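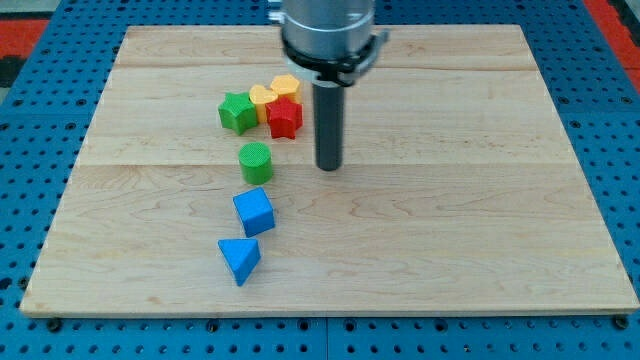 Figure 1. Light-coloured wooden board on a blue perforated platform.

Tondik and the Back Room Years: a Small Magazine in Edham
Student project report, Cultural History stream

How I got onto this

I was supposed to be writing about public murals. I had a whole plan for it and a reading list and everything, and then I opened box 3842 in the Edham local collection (I'd asked for mural permits) and found a pile of stapled magazines called Tondik. The covers were hand-printed in orange ink, every one slightly different, and the first one I picked up had a poem about a bus shelter in three languages. That was the end of the murals!

My supervisor, Radka Jurić, let me switch topics as long as I kept the same deadline. So the project is smaller than I'd like, and a few questions are still open at the end.

What Tondik was

Tondik was a magazine of poems, song lyrics, short plays and really quite rude theatre reviews, put together in Edham through most of the eighties. The people behind it mostly met at the Echevarría, a café on the harbour side that had a back room with a piano in it. It never had an editor in the normal sense. Whoever turned up on layout night did the layout, and you can tell -- some issues are beautiful and some look like a ransom note.

At its biggest the magazine printed up to 600 copies, which is a lot for a town this size. Most were sold at gigs and readings. A bundle also went 400 kilometres inland by freight to a bookshop called Wurnau, whose owner ordered every issue and, going by the letters, paid for nearly all of them.

The two people I kept running into

Thérèse Beaulieu wrote for almost every issue I've read. She did the theatre column under her own name and poems under at least one other, and I only worked that out when I noticed the same misspelling of "rhythm" in both. Her reviews are my favourite thing in the whole box. She once gave a touring comedy a single line: "The interval was well attended."

Dong-hyun So was the music side. He wrote songs with the Echevarría crowd and printed the chords under the words so that readers could play them at home. I tried a few on my housemate's guitar and two of them are lovely, if a bit sad. The third has a chord I couldn't find in any book, so either it's a misprint or my hands are the wrong shape.

What I did

I read every issue in the box, start to finish, and kept a spreadsheet of who wrote what. Then I read the letters, 30 of them, mostly between the magazine and its contributors. They're about money, lost manuscripts, who has the long-arm stapler, and whether a play can be printed without its second act. (It was. The second act turned up an issue later with no explanation.)

I also did one interview, with Sigrún Dalsgaard, who played piano at the readings and still lives near the harbour. We were meant to talk for an hour and I left after dark. She told me the readings used to start at 9 p.m. on the poster and closer to 10 in real life, and that the audience was half poets waiting for their turn. She also sang me one of Dong-hyun's songs with a verse that isn't in the printed version. I've put the words in the appendix with her permission.

What I think it shows

I'd gone in expecting a protest magazine, mostly from other things I'd read about small presses in that decade. There is some politics in it, especially the issues around the wharf closures, but there's far more about rent, dancing, and people being in love with somebody who's moved away. My reading is that the magazine mattered locally as a place to be heard in your own language next to someone else's. Poems often went in untranslated, and a reader would send in a translation afterwards, and then another reader would write in to argue with it. One of those arguments runs across four issues and gets pretty heated over a word for "fog".

Jannik Steinbach, who is in my tutorial group, thinks I'm being too soft on it and that the group was a clique. He has a point! Nearly half the pieces in my spreadsheet come from the same handful of names, and a letter from one rejected writer says much the same as Jannik does, with more swearing.

Still open

I don't know where the name comes from. Sigrún thought it was someone's cat, and one of the letters says it was a brand of paint. I also haven't found the last issue, only a flyer for its launch, which was set for May at the Echevarría. The Wurnau shop has changed hands but the new owners say there are cartons in the storeroom, and I'm going up on the bus once exams are over.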